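November
By Danjuma Iyamu

The robot arms at Curnik do nothing until a person shows them what to do. That is the pitch, and on a gray morning in a rented unit behind the bus depot it was repeated to me by three different people before I had my coat off.

The company has spent the year working on what it calls teaching by demonstration. A human operator drives a pair of arms by remote control, the computer records every movement along with the camera views, and after enough recordings the arms are supposed to do the job alone. The jobs so far are small ones. Bottles get moved from one spot to another. Trays get filled and emptied. Curnik says pharmacies and small packing rooms will want this, and it has signed up one local business, the mail-order supplier Taston, to find out.

"You don't write a program, you just show it," said Krishnamoorthy Subramaniam, who runs the operator team. He said an ordinary warehouse worker could learn the controls in 20 minutes. I asked how long it took for that worker to get good at them. He said that depended on the worker.

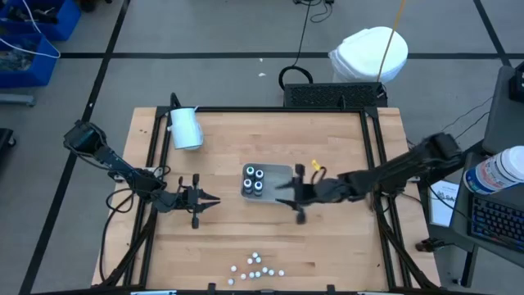
The arms at Curnik's work table, with four bottles grouped at one end of a metal tray.

Watching a demonstration is slower than the word "demonstration" suggests. An arm creeps in, stops, backs off a little, and creeps in again. The operator mutters. A bottle that any child could pick up while looking out the window takes real concentration when your fingers are two stiff black prongs and you have no sense of touch. Subramaniam's team can repeat a single task all afternoon, shifting the objects a little each time so the machine does not simply memorize one layout.

This is honest work and the people doing it are plainly skilled. My trouble is with the arithmetic. Taston's trial covers one packing task, and it has kept four operators busy for most of three months. Their wages come out of Curnik's investment money and don't appear in the price Taston has been quoted. When I asked what a second task would cost, I was told the second would be cheaper because the system would have learned "general skills" from the first. When I asked to see it do a second task, I was told to come back in the spring.

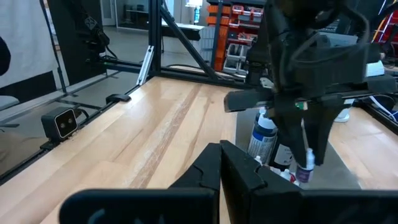 Märta Skjelbred has heard that answer before. She spent years setting up packing lines and now advises small manufacturers on what to buy and, more often, what to leave alone. She does not doubt that an arm can copy a person. She doubts that it copes when the supplier changes the bottle.

"Every product line I've worked on changed its packaging without telling anyone," she said. "A person looks at the new cap and grabs it a different way. I want to know who pays for the new round of lessons, and how long the line sits still while they happen."

Curnik's founder, Rasmus Bite, calls that a fair question with an easy answer. An operator would log in from wherever they happen to be, he said, drive the arms through the new motion, and have the system updated by the next shift. He would not say whether that had been done at a customer's site. He did say that a remote operator could step in if the arms got stuck, and he offered this as a selling point.

Maybe it is one. It also means that somewhere a person is still doing the packing – with a controller in their hands and a delay on the line. Bite could not give me a figure for how often a human takes over during a normal run. He said the company tracks it and plans to publish it with the trial results.

Taston's warehouse manager, Abdul-Rahman Arthur, is in no rush either way. The trial is costing him floor space and little else. He will decide whether to pay for the arms when he has seen them get through a full shift without a person at the controls, and so far he has not been invited to watch one.

Comments (3)

packline_pete: We had the salesman in for something similar. Lovely video. Asked him to run it with our own boxes and he had to catch a train.

Oona R.: A bit unfair. People need lessons too when the packaging changes, they just complain about it more. I'd like to see the takeover numbers before calling it either way.

gristmill44: Four operators for one job. My sister packs orders and she'd like to know if the operators are hiring.

Contact the newsroom | Copyright Fekano Local News. All rights reserved. | Back to top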